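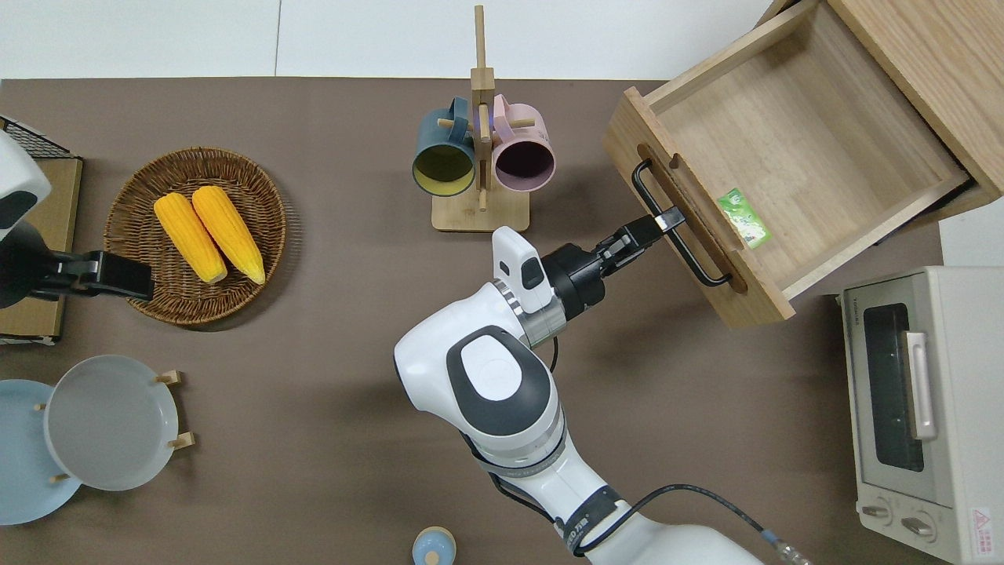
4장. 테이블 차리고 첫 에피소드 찍기

3장까지 마쳤으면 전원은 들어와 있고 Dekura도 깔려 있을 거예요. (안 깔렸으면 3장 맨 끝 "설치하다 막혔을 때"로 돌아가세요. 저도 세 번 돌아갔습니다.) 이번 장에서는 테이블에 물건을 놓고, 양팔을 시작 자세로 보내고, 서랍 여닫기 에피소드를 하나 녹화해서 저장하는 데까지 갑니다. 처음 하는 사람은 반나절 잡고 오세요. 두 번째부터는 훨씬 빨라요, 진짜로!

그리고 미리 말해 두는데 이 장은 작년에 Senyo Tetteh 선배가 쓴 메모를 제가 풀어 쓴 거예요. 원본은 반이 영어고 반이 화살표라서... 읽다가 이상한 데가 있으면 선배 잘못 반, 제 잘못 반이라고 생각해 주세요.

4.1 시작하기 전에

준비물부터요.

- Rindevora 동아리 계정 비밀번호 (랩실 화이트보드에 적지 마세요, 제발)
- 소품 상자: 접시와 접시꽂이, 머그와 머그걸이, 옥수수 모형과 바구니, 녹차 봉지, 버튼
- 비상정지 버튼을 들고 있을 사람 한 명
- 머리 긴 사람은 머리끈

두 명이 기본이에요. 한 명은 조종, 한 명은 비상정지. 혼자 와서 "잠깐 서랍만 열어 볼게요" 하는 건 안 됩니다. 조종하는 사람은 화면이나 그리퍼 끝만 보게 되거든요. 팔꿈치가 어디로 가는지는 옆 사람이 봐 줘야 해요.

주의: 팔이 움직일 수 있는 상태에서는 매트 위로 손을 뻗지 마세요. 머그가 삐뚤어졌어도, 봉지가 넘어졌어도 일단 정지부터 누르고 손을 넣습니다. 저희 동아리에서 제일 많이 어기는 규칙이고, 어긴 사람은 그날 케이블 정리 당번이에요.

4.2 테이블 차리기

1. 테이블 위를 전부 치우고 갈색 매트를 폅니다. 가장자리가 말려 올라온 데가 있으면 손바닥으로 눌러서 펴 주세요. 접시꽂이가 기울어지면 거의 매트 때문이더라고요.

2. 서랍장을 먼저 놓습니다. 제일 무겁고 제일 자리를 많이 먹어서, 이걸 나중에 놓으려면 다 다시 치워야 해요. 서랍이 테이블 안쪽으로 열리게 방향을 잡고, 끝까지 한 번 당겨 봅니다. 서랍 앞판이 다른 소품에 닿으면 소품 쪽을 옮기세요.

3. 토스터 오븐을 서랍장 옆에 둡니다. 이번 과제에서는 쓰지 않으니까 코드는 꽂지 마세요. 그럼 왜 두냐고요? 다음 장 과제에서 쓰는데, 장마다 배경이 달라지면 데이터를 합칠 때 골치가 아파요.

4. 접시꽂이에 접시를 세웁니다. 회색, 하늘색, 노란색 순서로요. 순서가 바뀌면 Dekura의 과제 설명 문장("노란 접시를 꺼내")은 그대로인데 실제 동작이 달라져서, 나중에 데이터 검수하는 사람이 웁니다. 그 사람이 지금은 저예요.

5. 바구니에 옥수수를 눕혀서 넣습니다. 서로 완전히 포개지 말고 나란히. 각도는 매번 조금씩 달라도 괜찮고, 오히려 조금씩 바꿔 주는 게 좋습니다.

6. 머그걸이에 머그를 겁니다. 분홍색 하나, 청록색 하나. 손잡이가 걸이 못에 끝까지 들어갔는지 살짝 흔들어서 확인하세요. 대충 걸면 팔이 테이블을 톡 건드리는 것만으로도 떨어져요.

7. 버튼은 다른 소품과 떨어뜨려서 매트 가장자리 쪽에 둡니다. 둘레를 넉넉히 비워 주세요. 그리퍼가 위에서 내려와서 누를 거라 옆에 뭐가 서 있으면 꼭 걸립니다. 서랍 과제만 찍는 날에는 버튼을 빼도 돼요.

8. 녹차 봉지는 서랍 안, 앞판 가까운 쪽에 넣습니다. 글씨가 위로 오게요.
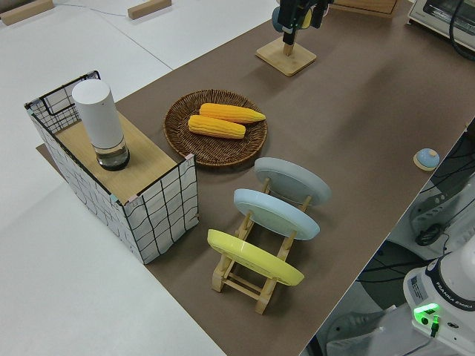
그림 4-1. 옆 카메라에서 본 테이블. 버튼(오른쪽) 둘레는 비워 두기.

참고: 철망 테두리 상자 위에 올리는 나무판은 그냥 얹혀 있는 거예요, 고정 안 돼 있습니다. 그 위에 키 큰 물건을 세울 때는 판 가운데 쪽에 놓으세요. 5월에 제가 모서리에 세웠다가 판째로 엎어서 그날 찍은 걸 다 날렸어요. (물건은 멀쩡했고 제 기분만 깨졌습니다.)

소품을 다 놓았으면 한 발 물러나서 테이블을 빙 둘러보세요. 테이블 밖으로 늘어진 케이블이 의자 바퀴에 깔려 있지 않은지도 같이 보면 좋아요. 작년에 "카메라가 갑자기 안 나와요" 하고 부른 건 대부분 이거였어요.

4.3 카메라 확인

1. Dekura 왼쪽 메뉴에서 "카메라"를 엽니다.

2. 화면이 전부 뜨는지 봅니다. 고정 카메라와 손목 카메라 화면이 다 나와야 해요. 까만 칸이 있으면 그 카메라 USB를 뺐다가 20초 기다렸다가 다시 꽂으세요. 바로 꽂으면 같은 증상이 또 나옵니다. 왜 20초냐고 물으시면 저도 몰라요, 선배 메모에 그렇게 적혀 있었고 해 보니까 되더라고요.

3. 손목 카메라 렌즈를 안경닦이로 한 번 닦아 줍니다. 휴지는 쓰지 마세요.

4. 노출 값을 400으로 고정합니다. "자동"이 켜져 있으면 꺼야 해요. 자동으로 두면 팔이 렌즈 앞을 지나갈 때마다 화면이 밝아졌다 어두워졌다 해서 보는 사람 눈도 아프고 학습도 잘 안 돼요.

5. 커튼을 칩니다. 창가 쪽 그림자는 오후가 되면서 테이블을 가로질러 움직이니까요. 팔 그림자는 어쩔 수 없으니 그냥 두세요.

고정 카메라 삼각대는 바닥에 테이프로 위치를 표시해 뒀어요. 누가 찼다 싶으면 테이프에 다시 맞추고, 꼭 기록지에 "카메라 다시 맞춤"이라고 써 주세요. 부끄러워하지 말고요! 안 쓰면 나중에 며칠씩 원인을 찾게 됩니다.

4.4 양팔을 시작 자세로 보내기

1. 비상정지 담당이 버튼을 손에 쥐었는지 말로 확인합니다. "쥐었어요?" "쥐었어요." 좀 오글거려도 매번 하세요.

2. Dekura에서 "브레이크 해제"를 누릅니다. 딸깍 소리가 나요. 처음 들으면 깜짝 놀라는데 정상입니다.

3. 양쪽 팔 밑동의 불이 초록색인지 봅니다. 한쪽이라도 다른 색이면 더 진행하지 말고 3장 점검표로 돌아가세요.

4. "시작 자세"를 누르고 기다립니다. 양팔이 동시에 움직이지 않고 오른팔이 먼저 가고 나서 왼팔이 갑니다. 중간에 멈춘 것처럼 보이는 순간이 있는데, 그때 조급해져서 한 번 더 누르지 마세요. 처음부터 다시 합니다.

5. 그리퍼를 한 번씩 열었다 닫아 봅니다.

주의: 오른팔, 왼팔은 로봇 기준이에요. 카메라 화면을 보면서 말하면 꼭 반대로 말하게 돼요. 신입분들 첫날에 "오른팔이요! 아니 저 오른팔 말고!" 하는 소리가 복도까지 들립니다. 헷갈리면 "서랍 쪽 팔", "접시 쪽 팔"이라고 불러도 다 알아들어요.

4.5 조종기 연결

저희는 Nitley라는 조종 프로그램을 씁니다. 작년 졸업 프로젝트 팀이 만들고 이름까지 붙여 놓고 졸업했어요. 설명서는 이 절이 전부입니다.

1. 조종기를 켜고 테이블 쪽을 보고 앉습니다.

2. Nitley 창에서 "맞추기"를 누른 상태로 조종기를 가만히 들고 있습니다. 숨 쉬는 정도는 괜찮아요.

3. "연결됨"이 뜨면 조종기를 천천히 위로 움직여 봅니다. 팔이 같이 위로 가면 성공, 옆으로 가면 2번부터 다시.

4. 속도는 "느림"에서 시작합니다. 에피소드를 열 개 찍기 전까지는 "보통"으로 올리지 마세요. 자신 있어도요.

조종기를 내려놓을 때는 먼저 "일시정지"입니다. 그냥 무릎에 툭 내려놓으면 팔도 그만큼 툭 내려와요. 제가 해 봤어요... 매트에 자국이 남은 데가 있으면 그건 저예요.

4.6 서랍 에피소드 찍기

이제 재밌는 부분이에요!

1. Dekura에서 과제 "서랍 열기"를 고르고 이름 칸에 본인 이니셜을 씁니다.

2. "녹화"를 누릅니다. 삑 소리가 난 다음에 움직이세요.

3. 서랍 쪽 팔을 손잡이 앞으로 가져갑니다. 그리퍼를 벌리고, 손가락이 검은 손잡이를 양쪽에서 감싸는 위치까지 천천히 들어갑니다.

4. 잡습니다. 손목 카메라로 봤을 때 손잡이가 손가락 사이에 제대로 들어와 있어야 해요. 손끝에만 살짝 물려 있으면 당기다가 빠집니다. 놓고 다시 잡는 것도 좋은 데이터니까 녹화를 끊지 말고 그대로 이어서 하세요.

5. 서랍이 열리는 방향 그대로 똑바로 당깁니다. 옆으로 조금만 틀어져도 레일이 뻑뻑해져서 서랍장이 통째로 끌려와요. 뻑뻑하다 싶으면 당기던 걸 멈추고 손목 각도부터 고칩니다.

6. 그동안 접시 쪽 팔은 접시꽂이 위에서 대기시키거나, 다음 동작이 접시라면 미리 손가락을 벌려서 접시 윗부분에 맞춰 둡니다. 양손을 동시에 쓰기가 처음엔 정말 어려워요. 피아노 치던 친구들이 유독 잘하더라고요. 저는 아직도 한 손씩 합니다.

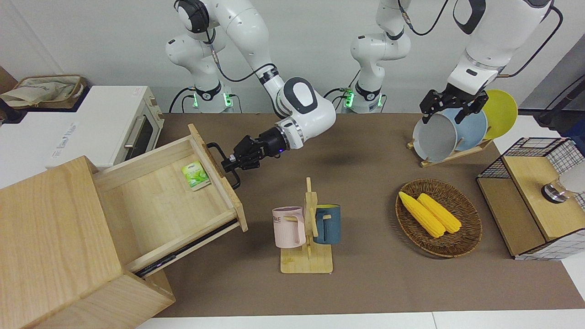 그림 4-2. 서랍 쪽 팔은 손잡이를 잡고, 접시 쪽 팔은 접시꽂이 위에.

7. 동작이 끝나면 양팔을 다 멈추고 "녹화 종료"를 누릅니다. 움직이는 중에 끝내면 끝부분이 잘려서 못 써요.

8. 저장 창에서 "성공", "실패", "애매" 중 하나를 고릅니다. 애매하면 애매를 고르세요. 실패를 성공으로 올리는 것만 아니면 뭐든 괜찮아요.

참고: 봉지가 서랍 안에서 뒤로 미끄러져 들어가면 그 에피소드는 끝까지 찍고, 다음 에피소드 전에 팔을 정지한 뒤 손으로 앞쪽에 돌려놓습니다.

4.7 자주 나오는 문제

서랍이 안 열리고 서랍장이 움직여요
당기는 방향이 틀어진 경우가 제일 많고, 가끔은 서랍장 밑의 미끄럼 방지 패드가 떨어져서 그래요. 패드는 소품 상자 맨 아래 지퍼백에 있습니다.

그리퍼가 손잡이를 잡았는데 Dekura에는 "안 잡음"으로 나와요
표시가 늦는 거예요. 잠깐 기다려도 그대로면 그리퍼를 열었다가 다시 닫아 보세요. 그래도 안 되면 "그리퍼 초기화"인데, 이건 반드시 아무것도 안 잡은 상태에서 합니다.

오류 367
이 장에서 제일 자주 볼 숫자예요. Nitley가 조종기를 놓쳤다는 뜻입니다. 조종기 앞을 누가 지나갔거나 배터리가 떨어졌거나 둘 중 하나. "맞추기"부터 다시 하면 됩니다. 연달아 뜨면 배터리를 갈아 주세요.

접시를 잡다가 옆 접시까지 같이 올라와요
손가락을 벌린 채로 너무 깊이 내려간 거예요. 윗부분만 걸치듯이 내려가서 잡아 보세요. 이건 말로 설명하기가 어려워서, 잘하는 사람 옆에 앉아서 한 번 보는 게 빨라요.

케이블이 팔에 감겨요
손목을 한쪽으로만 계속 돌리면 그렇게 됩니다. 정지하고, "시작 자세"로 보내서 풀어 주세요. 손으로 잡아당겨서 풀지 않습니다.

4.8 정리하고 나가기

1. 양팔을 "보관 자세"로 보내고 브레이크를 겁니다.

2. 서랍을 닫습니다. 손으로 닫아도 돼요. (로봇으로 닫고 싶은 마음은 알지만 퇴근 좀 합시다.)

3. 조종기를 충전기에 꽂습니다.

4. 접시와 머그는 그대로 두고, 녹차 봉지만 소품 상자에 넣어 주세요. 자꾸 없어져요. 진짜 마신 사람이 있는 것 같은데 증거는 없습니다.

5. Dekura에서 "업로드"를 누르고 막대가 끝까지 차는 걸 보고 나갑니다. 노트북을 덮으면 중간에 끊겨요.

6. 기록지에 찍은 개수, 특이사항, 이름을 씁니다.

Annan 대회 예선까지 모으기로 한 목표가 에피소드 1000개예요. 많아 보이지만 두 명씩 돌아가면서 하면 됩니다. 조 편성표는 단톡방 공지에 있고, 시간을 바꾸고 싶으면 전날 저녁 8시 전까지 저한테 말해 주세요.

다음 5장은 토스터 오븐 문 열기와 머그 걸기입니다. 머그는 서랍보다 많이 어려우니까, 이 장의 서랍 과제를 "느림" 속도로 다섯 번 이어서 성공한 다음에 넘어가세요.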